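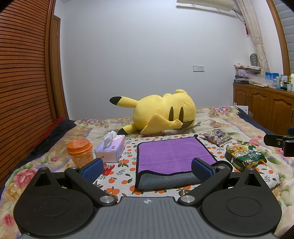

lingeplat

Je cherche à savoir si une machine peut aujourd'hui faire une corvée complète de chambre, c'est-à-dire débarrasser un lit, plier ce qui se plie et laisser la couverture tirée. Je ne parle pas d'aspirateur, j'en ai déjà un et il fait son travail. Je parle de la partie avec les mains. Sur mon lit, il y a une serviette violette à bordure noire, avec un bord replié qui montre l'envers gris, posée sur un tissu blanc imprimé de fruits orange, lui-même posé sur une couverture à fleurs. Pour moi ce sont trois textiles et trois gestes différents. Pour une machine je me demande déjà si elle voit trois choses ou une seule.

J'ai lu pas mal de pages commerciales avant d'écrire. Le Wondudau, de chez Sayce, est annoncé à 1 746 euros et la fiche dit « pliage du linge de maison ». En lisant la notice, on comprend qu'il faut lui présenter chaque pièce à plat, bord contre la butée, et une par une. Si je dois démêler, étaler et aligner, il me reste à faire l'essentiel et la machine fait les deux derniers plis. La notice fait 28 pages et il y en a une seule sur ce qui se passe quand le tissu est mal présenté (arrêt, voyant orange, recommencer). 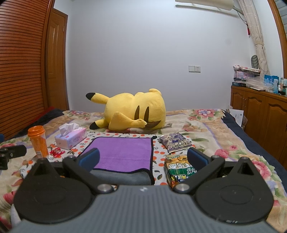
L'autre point, c'est le tri avant le pliage. Un paquet de mouchoirs se range, un emballage de bonbon se jette s'il est vide et se garde s'il ne l'est pas, un sachet de gâteaux va à la cuisine, une grosse peluche se remet au bout du lit. Moi je décide en une seconde. Je voudrais savoir si un appareil vendu aux particuliers sait faire ce genre de choix, ou s'il faut tout lui apprendre objet par objet. Et aussi s'il peut prendre un gobelet à couvercle sans l'écraser ni le renverser.

Mon budget peut monter au prix du Wondudau mais pas au-delà. J'ai mal aux poignets depuis octobre et les gestes de pincement me coûtent, d'où la demande. Merci d'éviter les réponses du type « prenez une aide à domicile », j'ai déjà regardé de ce côté.

pince_plate

Réponse courte : non, pas pour la corvée complète, et pas à ce prix.

Je travaille sur une ligne de conditionnement chez Gallum, donc je vois des bras automatiques tous les jours. Les nôtres prennent des boîtes rigides, toutes identiques, qui arrivent dans le même sens. Dans ces conditions ils sont très bons. On a essayé de leur confier les sachets souples, et le résultat est resté en dessous de ce que fait une personne fatiguée en fin de poste. Sur un essai de cent prises avec des sachets gonflés, 82 étaient correctes. Les autres étaient percés, lâchés ou pris par deux. Dans un atelier on peut mettre quelqu'un derrière pour rattraper. Chez vous, la personne derrière, c'est vous.

Pour le textile c'est plus difficile que le sachet. Une serviette n'a pas de forme à elle. Avant de plier, il faut trouver un coin, et le bon : celui de la serviette et pas celui du tissu en dessous. Avec une pièce unie sur un fond imprimé, les caméras s'en sortent assez bien, le contour se détache. Votre violet sur blanc est plutôt un cas favorable. Par contre le bord replié complique, parce que l'envers n'est pas de la même couleur que l'endroit et que le programme peut croire à une deuxième pièce. Ensuite il faut pincer une seule épaisseur. Si la pince descend un peu trop, elle prend aussi le tissu de dessous et tout vient ensemble.

Deux doigts suffisent pour plier, ce n'est pas là que ça bloque. Une personne qui tient une simple pince dans chaque main plie une serviette sans grosse difficulté, en allant lentement. Ce qui manque, c'est la décision et la correction en cours de geste.

Sur le tri : les démonstrations où un bras range une table existent, je n'en doute pas. Regardez combien de fois la vidéo est accélérée, et s'il y a quelqu'un hors champ avec une commande. Pour un appareil vendu aux particuliers, je n'en connais aucun qui sache décider qu'un emballage est vide.

Le gobelet à couvercle, oui, c'est faisable, s'il est toujours debout et toujours au même endroit. Sur un lit qui s'enfonce, j'aurais un doute.

coindedrap

Bonjour, j'ai le Wondudau à la maison depuis le printemps alors je donne mon avis. Pour les serviettes il est correct, il faut juste les mettre bien droites. Les torchons aussi. Les draps-housses non, il ne faut même pas essayer, il se bloque et après il faut ouvrir le capot avec la petite clé. Je passe 6 serviettes, j'attends qu'il refroidisse un peu et je continue, ce n'est pas écrit dans la notice mais sinon le voyant s'allume.

Pour les poignets c'est mieux que de plier à la main, mais pas autant que je pensais parce qu'on porte quand même. Si vous êtes près de Pultdale, la boutique de prêt de matériel en a un, vous pouvez l'emprunter avant d'acheter. Il est lourd, prévoyez quelqu'un pour le monter.

Il ne range rien du tout par contre. Les peluches et les paquets c'est toujours moi.

lingeplat

Merci à tous les deux. Je retiens l'histoire de l'épaisseur unique, je n'y avais pas pensé, et c'est exactement le geste qui me fait mal. Je vais regarder pour le prêt à Pultdale.

Une précision pour pince_plate : si j'enlève le tissu à fruits et que je pose la serviette directement sur la couverture à fleurs, est-ce que c'est pire pour la caméra ?

pince_plate

Un peu pire, à mon avis. Votre couverture a des bandes et des fleurs dans les roses et les violets pâles, le contour sera moins net que sur du blanc. L'idéal reste un drap uni et clair, bien tendu. Chez nous on a changé la couleur du tapis avant de changer de caméra, et ça a réglé une bonne partie des erreurs.

Pour les poignets, en attendant, essayez une pince de préhension à gâchette avec des embouts larges. On serre avec toute la main. Pour déplacer les sachets et la peluche, ça marche bien. Pour plier, il faut s'entraîner un peu.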